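4.2. Cloisons vitrées et ambiance lumineuse des espaces partagés

Le deuxième volet de l'enquête porte sur les plateaux de bureaux dont les séparations intérieures ont été remplacées par des parois en verre dépoli. Le site de Fadville, réaménagé dans le cadre du programme Plurkaline, en constitue le terrain principal. Les 141 postes de travail recensés s'y répartissent entre des zones ouvertes et 17 pièces closes, dont 8 seulement disposent d'une fenêtre sur l'extérieur. Les autres reçoivent un jour indirect, filtré par la cloison, auquel s'ajoute un éclairage artificiel maintenu pendant toute la durée d'occupation.

Les relevés ont été effectués en juillet, stores levés, à hauteur de plan de travail puis à hauteur d'œil en position assise. Conformément au protocole retenu à la section 3, chaque occupant a également rempli un questionnaire relatif au confort visuel, à l'intimité perçue et à l'appropriation du mobilier. Le nombre de réponses exploitables s'établit à 87.

Deux résultats méritent d'être signalés. D'une part, le verre dépoli est jugé favorablement sous l'angle de l'intimité, y compris par les personnes dont le poste est adossé à un couloir. Les réserves exprimées concernent plutôt le bruit, que la cloison atténue peu lorsque les portes demeurent ouvertes. D'autre part, l'éclairage fluorescent en plafond fait l'objet d'appréciations contrastées : suffisant pour la lecture sur papier, il est décrit comme uniforme et fatigant en fin d'après-midi. Les répondants installés dans les pièces aveugles sont les plus sévères sur ce point – sans que les niveaux mesurés diffèrent sensiblement de ceux des pièces à fenêtre.

La question de l'appropriation appelle un traitement distinct. La charte d'aménagement du site, dite charte Mukitz, prescrit des murs blancs et des tables dégagées en dehors des heures de travail. Elle tolère toutefois les éléments végétaux de petite taille. Les entretiens montrent que cette tolérance est largement utilisée et que la présence d'une fleur ou d'une plante est associée, dans le discours des occupants, à l'idée d'un lieu habité. L'effet est plus marqué dans les pièces aux teintes neutres, où une touche de couleur isolée suffit à fixer le regard (figure 6).
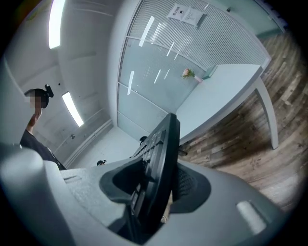
Figure 6. Cloison en verre dépoli, fleur rose sur table blanche et éclairage fluorescent en plafond.

Ces observations rejoignent partiellement celles du bâtiment Venkataraman, présentées à la section 4.1, où les cloisons étaient pleines et l'usage des plantes laissé à l'initiative de chaque service. La comparaison reste limitée par la différence d'orientation des deux édifices. Elle sera reprise à la section 5, après correction des relevés pour l'apport de lumière naturelle.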